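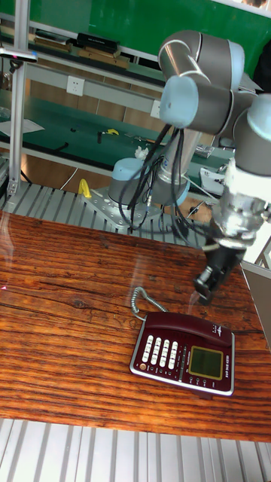 3.2 Who still picks up the desk phone

Survey went out in January to 200 small offices in the Zundbridge area. Dental practices, law offices, two print shops, a feed store. 73 sent back the full form. Response was lower than we wanted but in line with the pilot. Offices with no landline at all were kept in the sample, see 3.4.

Main question was plain: when a customer calls, what rings? Most offices said a desk telephone (the kind of set meant is in Figure 2), and then a cell phone if it goes unanswered. Fewer said cell phone first. A small group sends every call to a computer, mostly through Podo, and wears headsets. These offices tended to be newer and had younger staff, though we did not ask for ages and are going by the interviews here.

Reasons for keeping the old sets varied. The number is printed on the van. The front desk is shared, so a phone that stays put is useful. Cost came up less then expected. Several offices on the Adow plan did not know what they paid per line and had to look it up while we waited.

Interviews: 25 planned, 12 done. Scheduling, mostly. Those we did ran long. One office manager at a law office kept coming back to transfers. On the desk set, hold, press the extension, hang up. On the cell app she lost callers and had to ring them back, and some did not answer the second time. Others made the same complaint in milder form. No one we spoke to missed the old voicemail.

Missed calls are harder. We asked for a two-week log and got very uneven ones. Some offices wrote down every call with the time, others just a daily total, one gave us a page of check marks with no dates. We use daily totals only. Fjeld offices are left out of this part becuase their logs came in after the tables were made.

Staff who answer from a desk phone also wrote more down. Name, callback number, what it was about. Pad next to the phone in nearly every office visited. Message slips are coded separately in the next section.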